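Papering the inside of a bench alcove - lily print, too much?

Home and Workshop > Walls and Wallpaper

Page 1 of 1

tolari_tess
Hello all, long-time reader and not much of a poster, so bear with me if I ramble. I've got a bench that stands in a little alcove in the back room, three walls round it and open at the front, and it has been magnolia for as long as we've lived in the house. I've done all my mending, potting, gluing and letter-writing in there and I have finally had enough of looking at magnolia. So I sent off for samples, and the one I keep coming back to is a great big lily pattern, pale outlines on a red that is really more of an orange. It is not shy. My sister says it will be like working inside a tin of tomato soup.

The alcove is 190 cm across at the back and I'd want to do all three sides the same. Has anybody papered a small space with a very large print? Did you tire of it? And where do you start so the flowers don't end up lopsided? I've only ever hung stripes.

kinsella57
Do it! Small spaces are the very best place for a loud paper, I always say, as you only need a couple of rolls and if you hate it you've lost an afternoon. I did our downstairs loo in parrots and people come out smiling.

On the lopsided question: start in the middle of the back wall, always. Find your centre, drop a plumb line, and decide whether you want a flower sitting on that line or two flowers meeting at it. Two meeting looks grander in my opinion, but it does mean your join has to be spot on. Then work outwards into the corners and let the side walls take whatever comes.

Dirnel Dave
I'm going to be the grump, sorry. Loo, yes. Hall cupboard, yes. Somewhere you sit down to do fiddly work, no. I had a busy green leaf paper behind my bench for three winters and I could never find a dropped screw or see the end of a thread against it. Your eye wants something quiet behind your hands. Paint it a nice dull grey and put the lilies in the bedroom.

tolari_tess
Oh Dave, that's just the sort of thing I was worried about. Though I mostly look down at the table when I'm working, and the table is plain pale wood, so would it matter so much?

Dirnel Dave
Depends how high you sit, I suppose. Try pinning the sample up for a week. And think about the colour as well, a red wall throws red light on whatever you're doing. If you ever match paint or thread in there you'll be carrying it over to the window every five minutes.

kinsella57
She could put a daylight lamp in, Dave! You'd have us all living in a filing cabinet.

Dymphna Mac Suibhne
Evening, Tess. I'm coming down somewhere between the two of you, if that's allowed. I've hung paper for other people for a good many years and I've seen large prints go beautifully and I've seen them go horribly, and it has usually been down to planning and hardly ever down to the pattern itself.

Before you buy anything, look at the repeat on the label, as a big lily can easily have a repeat of more than half a metre and you will waste a fair bit at the top of every drop. Order one roll more than your sums say, and check the batch numbers match when they arrive. I once had a customer with batch 822 on two walls and something else on the third, and you could see it from the garden.

I'd also think hard about what is going to be fixed to those walls. If you mean to have a rail or a shelf across the back, work out its height first and see where it falls on the flowers. A rail just above table height is kindest, to my mind, because the big blossoms stay whole above it and only the small stuff gets crossed.

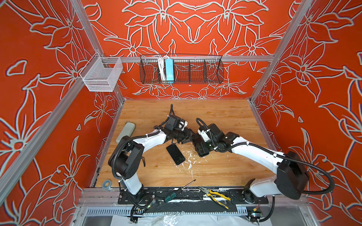
And do keep your storage see-through if you can. Wire mesh is lovely against a strong paper, as the colour carries on behind it and the wall doesn't look chopped up. A long black one with dividers on the back rail will take your cables and chargers and all the things that otherwise breed on the table, and a little white one hooked up at the side is handy for whatever you're always hunting for. Solid plastic tubs on a print like that look like a jumble sale, I'm afraid.

As for the table, I'd leave it as pale as you can bear. You've got plenty going on above it. It will get marked, mine always do, and white splashes on honey-coloured wood hardly bother me when there are lilies that size to look at. Dave is right about the dropped screws, by the way, but only if the screws are climbing the walls.

Dirnel Dave
Fair enough, I'll give you the screws. I stand by the red light though.

provar_pat
Can I put in a word about paste and mess? If it's a proper working bench you want a paper you can wipe. I put up an ordinary one by my glue corner in May and by the end of summer it had gone furry at elbow height. Paste-the-wall vinyl would be my choice, or else a couple of coats of clear decorator's varnish over the bottom half. Test the varnish on an offcut first in case it turns yellow.

Also, what are the corners like? Mine were so far out that the leaves on one side looked as if they were in a high wind.

Dymphna Mac Suibhne
Good point from Pat about the corners. Never take a full width round an inside corner, Tess. Cut it so that only a centimetre or so turns, then hang the next piece over that turn with a fresh plumb line. On a large print you'll lose a sliver of petal and you'll be the only soul alive who knows it.

I'm less keen on the varnish. I've seen it lift the ink on cheaper papers, so do the test properly and leave it a few days.

tolari_tess
You are all so kind, thank you. I've pinned the sample at the back as Dave said and I've been in there with my tea since four o'clock, just looking at it. My sister came round and said "oh" in a voice I couldn't quite read. The left-hand corner is out by nearly 3 cm from top to bottom, so I'll be following Dymphna's instructions to the letter.

I think I'm going to go for it, in the vinyl, with a daylight lamp to keep Dave happy. Pat, did you size the walls first or go straight on over the emulsion?

provar_pat
Straight on, but mine was flat matt. If yours has any shine give it a rub down with medium paper and a wash, and let it dry overnight before you start.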